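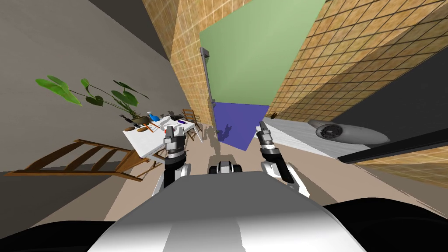

Capper keeps leaving caps cocked on our little juice line
Onyekachi Oyelaran, May 22, 2020
We run a second-hand Lutberg capper doing 40 bottles a minute, and one in every 200 or so comes out with the cap on squint. Torque's been checked twice. Any ideas?

Nolberg
Check your chute height first. Mine was a hair low and it did exactly this.

Grandska
New caps? We had a bad box once.

Ambrose
What Nolberg said, but look at the starwheel too (ours had worn pockets after one summer).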